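Haso Robotics
@haso_bench
October 2, 2023

1/ Spent the morning with the Bruler paper on clearing clutter with two humanoid hands. The headline is 1,719 successful picks out of 3,000. Everyone is sharing the video. I'd like to talk about the table instead.

2/ The method: train on heaps of household stuff, let the policy choose what to grab first, no object models. Fine. I like the idea. What I don't like is that "heap" is never defined. How deep? How many things touching? Who piles it up, and do they know which robot is about to have a go?

3/ We've been running our own heaps with the released weights. Bottles, snack packets, small boxes, a can on its side, all in one lump.
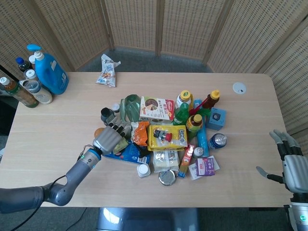
Left hand in the pile, right hand open at the edge of the table.

4/ In their appendix, 1,000 of the picks come from heaps of 25 objects "or fewer". Or fewer! A heap of four is a tidy shelf that fell over. Split the results by heap size and then we can talk.

5/ Also, a pick counts if the object leaves the table. Nothing about what comes with it, or what gets knocked over on the way. Drag a crisp packet out and topple three bottles, and that's a success.

6/ And the baseline is Tôn with one hand, on default settings. Of course two hands win. Where is Tôn with two hands? Where is Zekwood, which has been public for ages?

7/ I'm not saying it doesn't work. I'm saying I can't tell from this paper. Our numbers go up later in October, with every heap photographed before the first grab, bad runs included. If the authors want to send their pile recipe, my messages are open.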